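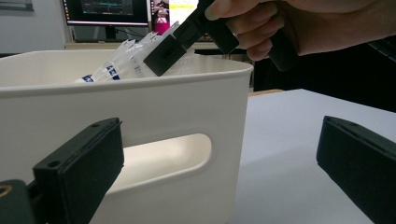
Hand-held gripper over the white bin, clear items with the blue and white labels.

Hello everyone on the Denham robotics club list,

Thank you for the questions after my last message. I answer under the quoted part, I hope it is easy to follow.

> Hi all, I have read the task sheet for the Susix project two times and I
> still don't understand how many recordings each pair must make. Is it 800
> for the whole club or for every pair? Also, our pair had trouble with the
> clear plastic things. The jaws close beside them and not on them. Can we
> choose a different object?

It is 800 for the whole club. At the moment we have 629 on the shared drive, so please do not feel that your pair is behind. If every pair can make a few more before the end of April, we will arrive there without any hurry.

About the clear plastic: please keep it. I know that it is the most annoying object on the list, but the programme we will train later must learn it also. What helped me was to take hold near the upper end, with the bundle lying at an angle against the rim of the bin. When it lies flat on the bottom, I needed about 8 tries for one good grip. I also move my wrist more slowly than feels natural.

Some small things which I noticed while I was checking the folders:

Two folders have the same name (Hrynyshyn_2). Would the owners please rename them? I did not want to guess which one is newer.

Several recordings stop before the object is released. These I have put in a folder called "short". Please look if yours are there, and repeat them if you have time.

Write the colour of the bin in the log, with the letter "u" or without, but always the same way. The script for sorting is very strict.

The room is open for us until 8 in the evening. The key for the cupboard is at the front desk, ask for the Skuvham key, because the label on it is still the old one.

If I have misunderstood one of the questions, please write again to the list, so the others can read the answer too.

Kind regards,
your list moderator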